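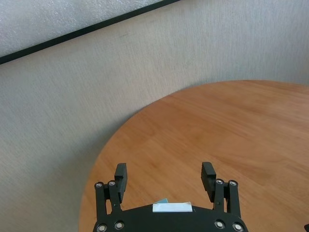
Spelling tests have never taught anyone to spell, Tonantzin Bermúdez told the September meeting of the Hanrahan reading group, and she has given enough of them to know. Bermúdez is the author of Lultach, a spelling and handwriting course that Holia releases this month for grades 2 through 5.

Lultach has 20 units and no Friday list. Children sort words by pattern, say them aloud, and write them in sentences they might want to read – a low bar that the old workbooks kept missing.
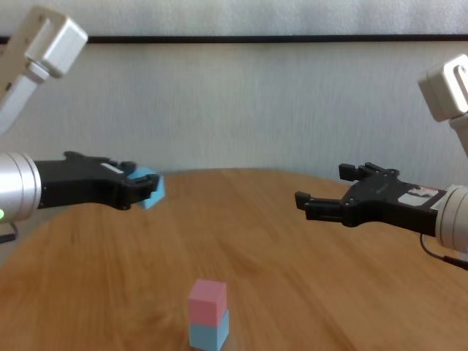 Each unit ends with a short dictation, 11 words long, marked by the child. Red pens are not supplied. Teachers who miss them may bring their own.

"My class asked to do an extra page," said Liam Ó Ceallaigh, who tried the course last spring. "I checked for fever."

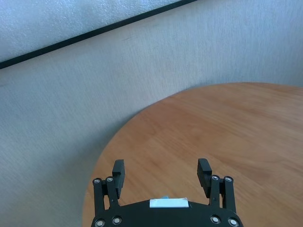
Does a school have to buy the whole course? Units are sold singly or as a full set, and the first can be copied free for up to 100 pupils.

Orders and review copies: Holia schools desk.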